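I went to the Purska open day in Stostitville expecting to be sold something, and I was, although it took them until after lunch to get to it. The invitation promised "hands-on robot teaching for working labs." I run a small testing lab with 10 people in it, and most of our day goes into moving plates from one spot to another. If somebody can take that off our hands I'll listen. I've also listened before.

The morning was talks. Sachiko Tamura gave the only one I took real notes on. Her point was that lab robots have been around for ages and that the slow part is telling them what to do. Every time a lab changes its plates, or moves a rack over a little, someone has to go back in and fix the positions. Purska's answer is to let a person show the arm the job, either by grabbing it and pushing it through the motions or by driving it from a desk with a hand controller. The system keeps the recordings and learns from them. They call the whole package Luvton.

I asked how many recordings it takes. She said 271 for the plate move they were going to show us. I wrote that down and underlined it. My newest tech learned the same move in one morning, with coffee.

After that we were split into groups. Mine went with Kohei Hoshino to the teaching room, where the first station was remote control. The work happens in simulation to begin with: you sit in front of a screen, hold the controller, and the arm in the simulated lab follows your hand. Kohei told us they collect most of their practice runs this way before anybody touches hardware, and I can see why. Nothing spills and nothing gets bent. 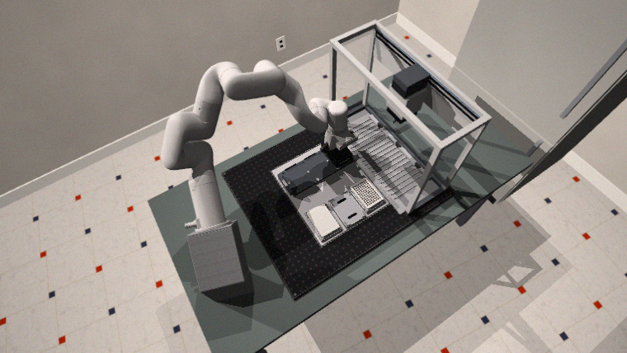

It took me seven tries to get the gripper where I wanted it. Depth is the hard part. You think you're right over the plate and you're well behind it, and you don't find out until you swing the view to the side. Kohei made it look easy, but he does this all day. I asked whether my seven bad tries would go into the training set. He laughed and said they'd be thrown out by hand. So there is a person somewhere whose job is to sit and sort good runs from bad ones, and I didn't see that person's hours on any of the slides.

I'd also like to know what happens with the ugly stuff. Simulated plates don't have labels peeling off them. Simulated lids don't stick. Kohei agreed, and said that's what the second stage is for, when they add recordings from a real bench. How many of those? "It depends on the lab." I heard that sentence a lot.

The second station was a real arm that you guide by hand. I liked this one better. You hold it near the wrist, squeeze a button, and it goes where you push it. Mio Yagi had us each move an empty plate from a stand to a tray and back. It felt a bit like steering a shopping cart with one sticky wheel – fine going straight, less fine turning. When she played my recording back, the arm copied everything I'd done, including the spot where I stopped to ask her a question. She says pauses get trimmed later. Again, by someone.

Then came the trained run. The arm moved the plate correctly four times. Tatu Rotich, who was in my group and buys equipment for a food lab, asked if he could turn the plate a little first. They let him, to their credit. It missed the grip, backed off, tried again and got it. On a bigger turn it stopped and waited for help. I'd rather have that than a crash, but a stopped robot at 2 in the morning is still a stopped robot.

Lunch was good. The parking was not.

Masanobu Ueda handled the pricing session, and there wasn't much pricing in it. The arm is one cost, Luvton is a yearly fee, and the teaching can be done by your staff or theirs. If it's yours, figure on losing someone good for almost a week per task, going by what he told us. He wouldn't put a number on a full setup without a site visit.

I've put us down for a visit in October. I'm going to hand them our worst rack and our oldest plates and see how far they get.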